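Bosturik control software — working meeting minutes, May 2022

Present: Triin Rätsep (chair), Dzintra Org (notes). Apologies from the Nametstead office.

1. Perception

Dzintra reported on the overhead segmentation. The colander still splits into many small regions because of the perforations. The holes in the tabletop also come back as object candidates — a fixed mask for them was agreed. The gripper and its cables need masking per pose.
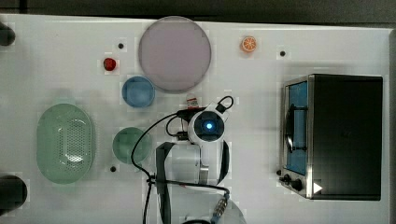
2. Grasp planning

The planner now scores bottle grasps from the wrist view. Triin asked how it handles a bottle lying in the colander, with the rim near the fingers. Dzintra said the collision check uses a padded rim, and the padding is set too high at 5 mm. Agreed to try 3 mm. The label is too blurred at close range to use for matching, so the color model stays.

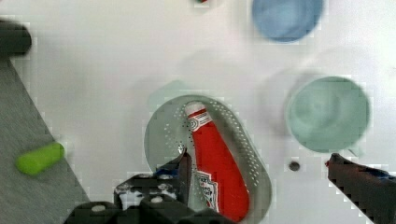 3. Side camera and calibration

Compression blocks in the white areas are upsetting edge detection. Triin will raise the bitrate in Avotiņš and rerun the 14 logged episodes. Dzintra wants objects beyond the table edge left out of the planning scene. Not settled; Triin would keep them for collision checks with the open fingers.

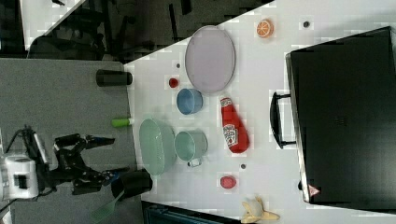
4. Actions

Triin: bitrate change, rerun of logs.
Dzintra: tabletop hole mask, rim padding, ticket 99 in Etine.
Carried over: timestamp drift between cameras.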